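Ironing, or the lack of it

I have been putting off writing about the back room for months now, mostly because every time I sat down to do it I'd look over my shoulder and think, well, it's not finished, is it. It still isn't. But my sister rang on the weekend and asked whether the white sheet had ever gone up, and I talked for so long about the white sheet that she suggested (kindly!) I might like to tell somebody else.

So, for those who are new, I sell a little pottery. Mugs and small bowls mainly, and the odd lopsided jug. I've been doing it under the name Drisorum since I moved up here, and until this summer I took all my pictures on the kitchen bench with the toaster shoved out of the way. You could always see a bit of the toaster. One lady wrote to ask if it was for sale too.

In January I decided enough was enough and I'd set up a proper corner for it. The back room gets lovely soft light from mid-morning until just after lunch, and it had nothing in it except the clothes airer and four boxes of books I have moved through three houses without opening. The books went under the bed. The airer went on the verandah, where it blew over twice in the first week, and now it's tied to the railing with a bit of old dressing gown cord.

The table was easy. I wanted something flat and white that I could wipe down, and I found one through the local buy and swap page for $20. The man selling it helped me get it into the car, and then it wouldn't come out of the car, and it stayed in there for two days until my neighbour Kojo Ackah came home and had a look. He tipped it the other way up and it slid out like butter. I gave him a bowl.

The backdrop was the part I agonised over. You can buy rolls of special paper, and very nice they look, but they're dear and they mark if you so much as breathe near them with clay on your hands. I've always got clay on my hands. I went through all 143 comments on a forum thread about paper versus cloth and came out the other end knowing less than when I started. Some people swear by vinyl. One fellow uses a roller blind. In the end I dug through the linen cupboard, where everything white I own is kept in one great slumped heap, and pulled out a length of cloth that had belonged to my mum. I washed it, dried it in the sun, folded it up neatly and then, of course, forgot about it for a fortnight under a stack of towels.

You can guess what that did for the creases.

I did mean to iron it. I got the iron out and everything. But it's an awkward length of fabric, and as fast as I did one end the other end was on the floor being sat on by the cat, so after half an hour I thought blow it, I'll hang it up and the weight will pull it straight. My grandmother used to say that about curtains.

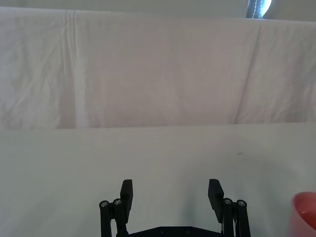
Photo: Drisorum

Well, it isn't curtains. The right side and the middle aren't too bad, just those long lazy diagonals, but the left is a proper rumple, and there's that big fold running nearly straight down like the parting in a schoolboy's hair. You'll notice as well that it's come out a touch pink. It was meant to be white! I've gone back and forth on whether I mind, and I think I don't. My glazes are mostly greys and a kind of milky blue, and a bit of warmth behind them might be no bad thing. The table is the cleaner white of the two by a long way.

The top edge was another saga. I'd imagined a nice crisp line against the wall and what I've got is a gentle sort of hill. I tried pulling it tight from both ends and that only moved the hill along. I'm never going to have the top edge in a picture of a mug, so I've told myself to leave it alone, and I have only fiddled with it twice since.

What I do like is how the cloth drops down behind the table. I first tried bringing it forward over the top and letting it curve, the way the photography books tell you to, and every bowl I put on it sat on a slight lean because of the wrinkles underneath. It made the lot look drunk. With the cloth hanging behind and the bare tabletop in front, things sit flat, and there's only a faint bit of shadow where the two meet. I can live with a faint bit of shadow.

I've since asked around about the creases and have had a great deal of advice, most of it contradictory. A spray bottle of water and a good tug, says one friend. Hang it in the bathroom while you have a hot shower, says another, who I suspect has a much bigger bathroom than I do. My sister says to borrow a clothes steamer, and I might, if I can find out who ended up with Auntie's. The other thought is to roll it around a cardboard tube when it's not in use and never, ever fold it again. I've got the tube already. It came out of some wrapping paper and it's too short, but it's a start.

I've priced up the paper roll one more time, just to torture myself, and with postage out to us it was going to be $100. For that I could buy a good deal of clay, so the cloth stays.

Next job is to sort out where the finished pots wait their turn, as at the moment they're lined up along the hallway skirting board and I've already kicked a jug. It survived. I'd like one low shelf, nothing fancy, and Kojo says he has some timber left over from his chook shed if I don't mind a bit of green paint on it. I don't mind a bit of green paint at all.

Comments

Marg says:
Damp it with a spray bottle and hang clothes pegs along the bottom for weight. Works on tablecloths anyway. I'd keep the pink, it's flattering.

Tess from the hill says:
Is the milky blue bowl still going? The little one with the thumbprint. I've been thinking about it since Christmas.

Drisorum says:
Tess, it is! I'll put it aside for you. Marg, pegs going on this afternoon.

Col says:
I use the roller blind. Never looked back.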